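Toy swap fills Jelterport hall, blocks go first

By Thenmozhi Acharya

JELTERPORT - Doors were meant to open at 10. By quarter to there was a line past the bike racks, so they opened early.

The spring toy swap at Thevar Hall took in 1,744 pieces this year, most of it plastic building blocks. Big chunky ones for small hands, the little fiddly ones, and a fair number that nobody could match to any set. Bring a bag, take a bag, no money at the door. Same as last April.

"We ran out of bins before we ran out of blocks," said Kartini Menon, who runs the swap with her brother Prakash. "I was tipping them into soup pots from the kitchen."

Sorting took two evenings. Blocks went by color first, then by size, and anything cracked or chewed went in a box by the back door for recycling. Prakash Menon wanted size first. He was outvoted.

There were 16 tables in the main room, up from 13 last year. Puzzles and board games along the windows, dolls and cars in the middle, blocks at the far end where the floor is easier to sweep. Train track had its own corner and was gone inside of an hour. 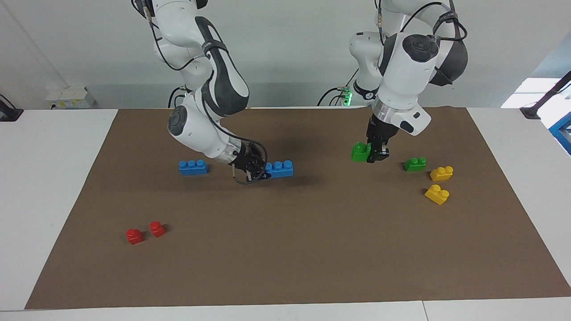 COMMUNITY / FAMILY

Blue, green, yellow and red are the colors most people came asking for, the ones that go with what's already at home. The three-stud bricks are harder to find than the small two-stud ones, Menon said, and parents tend to go strait for them.

Azlan Ngau drove over from Eruncombe with two kids and a laundry bag of outgrown blocks. Left with about the same amount. "Different ones though," he said. His daughter, 8, was after yellow and nothing else.

Oluwatosin Adebisi picked up a shoebox full for the after-school room at Zolham, where she works mornings and some late shifts. The last batch there has been thinned out by two years of kids' pockets. She also took a puzzle with, she was told, all its pieces. She plans to check.

A few grumbles. Parking, mostly, and the coffee urn, which quit before noon. One family asked for a quiet first half hour next time and the Menons said they'd look at it.

Leftover blocks are bagged up and can be collected from the hall office in the afternoons, 2 to 5, until they're gone. Ring the side bell, the front door is locked on weekdays. Bags are mixed color and you get what your given.

Wash before use. Warm soapy water is fine, then leave them out on a towel overnight.

Dolls' clothes, for whoever has been calling: none left. The next swap is planned for the fall, date to come. Drop-offs wont be taken before then as the hall has no storage.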